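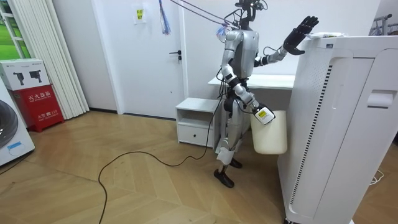 Mercredi 19 mars 2025
Par Marta Lysenko, coordinatrice de l'atelier de traduction Filtach

Chers amis de la fondation Storine,

Je vous dois ce point d'étape depuis un petit moment déjà, et je vous remercie de la patience avec laquelle vous l'avez attendu. L'hiver a été dense. Le recueil de contes oraux que vous soutenez depuis septembre a changé de taille en cours de route, et j'ai préféré vous écrire une fois la deuxième phase bien engagée, avec de quoi vous raconter.

Commençons par la collecte. Nous avons aujourd'hui 199 récits enregistrés dans les quartiers de Pretden, en persan, en ukrainien, en ourdou et en cantonais. Golnar Kordestani a mené la plus grande partie des entretiens en persan, souvent chez les gens, à l'heure du thé, et elle en revient toujours avec plus que prévu : une berceuse, une recette, deux versions fâchées du même conte. Shamim Naqvi s'est occupé de l'ourdou avec une minutie que j'admire beaucoup. Il a retrouvé une histoire de puits et de perroquet dont trois familles se disputent le dénouement, et nous avons décidé de publier les trois fins à la suite, sans choisir.

La transcription avance moins vite, je ne vais pas vous le cacher. Nous en sommes à 727 pages relues, ce qui est beau, mais le cantonais nous retient. Ho-yin Choi et Chi-keung Tam travaillent à deux sur chaque texte, l'un à l'écoute, l'autre à la plume, et ils ont eu de longues discussions sur la manière de noter les particules de fin de phrase. Faut-il les garder toutes ? Chi-keung le souhaitait, Ho-yin craignait de fatiguer les lecteurs. Ils ont fini par s'entendre sur une notation légère, expliquée dans une courte note en tête du chapitre, et je trouve le résultat très vivant à voix haute — essayez, vous verrez.

Côté traduction française, nous avons retenu le principe de la double page, le texte d'origine à gauche, le français à droite. C'était votre suggestion lors de notre rencontre de rentrée et elle était bonne. Elle complique la mise en page du persan et de l'ourdou, dont le sens de lecture nous a valu quelques soirées pénibles avec les marges et les numéros de page. Le premier cahier d'essai est revenu de l'imprimerie Tang avec une pagination à l'envers sur tout un chapitre. Le second est correct, le papier est agréable, un peu plus crème que ce que nous avions demandé.
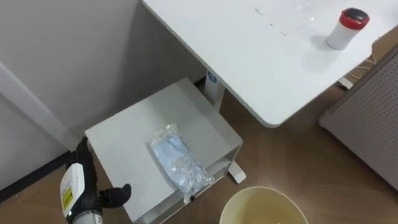
Pour le budget, nous restons dans l'enveloppe accordée. Les frais de déplacement ont été plus faibles que prévu, les frais de relecture plus élevés, et nous vous demandons l'autorisation de faire passer le reliquat de l'un vers l'autre. Le tableau détaillé vous parviendra par courrier séparé. Une seule dépense n'était pas inscrite au départ : la numérisation de vieilles cassettes confiées par une conteuse, que nous ne voulions pas laisser s'abîmer davantage.

Nous avons aussi organisé quatre soirées de lecture publique. La première fut timide, la dernière a duré si tard que le gardien est resté écouter la fin debout près de la porte, sa veste sur le bras. Plusieurs auditeurs nous ont proposé ensuite leurs propres histoires, d'où le chiffre un peu gonflé de la collecte.

Reste à faire : achever le cantonais, choisir les contes du volume (nous en garderons autour de la moitié), obtenir les derniers accords écrits des conteurs et rédiger la préface, dont j'ai déjà jeté deux brouillons. L'ukrainien est terminé, à une comptine près que ma tante juge incomplète et pour laquelle elle me téléphone régulièrement.

Je serais heureuse de vous recevoir à l'atelier ce printemps, si vos agendas le permettent. Golnar propose d'apporter les gâteaux.

Avec toute ma reconnaissance,
Marta Lysenko

Ce site utilise des cookies pour mesurer son audience. Accepter | Refuser

© Atelier Filtach — Contact — Haut de page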